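The Long Wait for a Repair in Istutthorpe

The repair counter at Leemans opens at nine, and on most mornings there is a line by then. People bring lamps, toasters, radios and hair dryers. The shop takes in 168 items a month and charges a flat fee of $33, parts not included.

Ten years ago the counter was nearly closed. New appliances had become so cheap that few people in Istutthorpe would pay to have an old one fixed. Then prices went up, and the town began charging for bulky trash pickup. By October the shelves in the back were full again.

Most faults are small. A worn cord or a blown fuse accounts for much of the work, and the bench time is often less than the time spent finding the part. 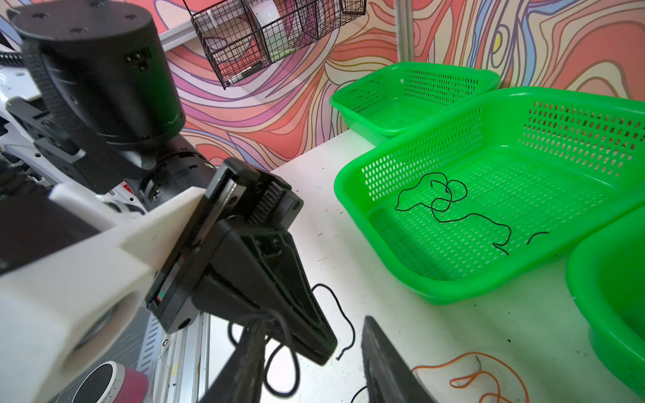 Jeanine Dijkstra thinks the fee is still too high for a toaster. She paid it once, she said, and would pay it again for her mother's radio, but for anything she could replace at the supermarket she would do the math first.

The shop has heard this before. It now gives a free estimate and turns away jobs that cost more than the item is worth – usually cheap kettles and anything glued shut.

Parts are the harder problem. Trullia, the nearest supplier, stopped carrying older switches last year, and its minimum order is 1,000 pieces. Leemans shares orders with 3 other shops in the county.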